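Wendero Clear Storage Bin

Open-top bin in clear plastic, sold singly or by the case. Lid sold separately.

The Wendero is the plain clear bin in the Sodatier range. People buy it for pantries, craft cupboards, playrooms and staff kitchens, mostly for packets and small loose things that fall over on an open shelf. The walls are see-through on all sides, so you can check what is left without lifting the bin down.
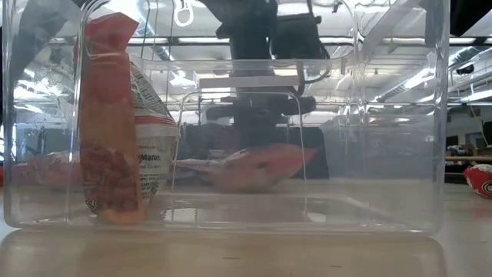

Clear bin with snack and noodle packets inside.

Corners are rounded and wipe clean with a damp cloth. There are no inner ribs or dividers. If you want sections, the Kang divider set fits this bin and comes as two panels that push in by hand. Most customers storing packets do without them.

Please measure the shelf before you order, and allow room above the bin for a hand to reach in. The bin can be pulled forward by the rim when full, but it should be carried from underneath. Do not put it in the oven or microwave. Hand washing in warm water is best – the dishwasher will not break it but it will dull the plastic over time.

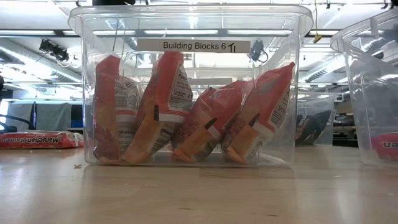

Labels are a matter of taste. Any paper or printed strip will stick to the front wall, and it will peel off again if you warm it with a hairdryer first. Just under the rim is the best place, as with the "Building Blocks 6" strip on the bin of ramen packets, where the writing sits clear of what is inside. Marker pen can be used on the label but not on the plastic itself, as it leaves a shadow. If the bin changes use often, the Rendier clip-on tag holder may suit you better. It takes a folded card and slides along the rim.

Packets keep best standing up, with the oldest at the front. Crisps and other light bags can be laid flat in layers, but the bottom ones get crushed if the bin is packed to the top. For tins and jars we suggest a lower bin from the same range. A full load of tins in this one is heavy to lift and will bow the base.

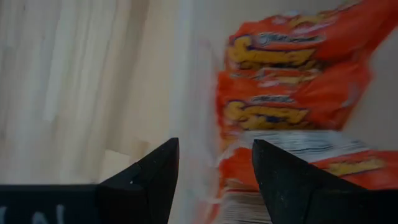
Bags with air in them take up more room than you would expect, so it is worth buying one bin more than you think you need. Empty bins stack inside each other. Filled bins can be stacked two high with lids on, and no higher.

Ordering

Single bins are sent in a cardboard sleeve. A case holds 9 bins, nested, with paper between them. Orders of 200 bins or more go out on a pallet and need someone at the address to sign. For 2000 and above please ask for a price, as these are made to order and the wait is longer.

Item code: Wendero 300
Colour: clear
Lid: sold separately
Dividers: Kang set, sold separately
Tag holder: Rendier, sold separately

Unused bins may be sent back in their sleeve. We cannot take back bins that have held food.

Customer comments

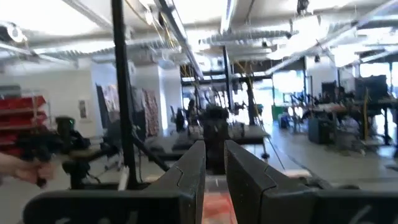 Sodatier customer, May: Bought a case for our snack cupboard and they do the job. The rim is comfortable to hold. I would have liked the lid to be included in the price, and one bin came with a light scratch on the base, but it was replaced without any fuss. Will order the dividers next.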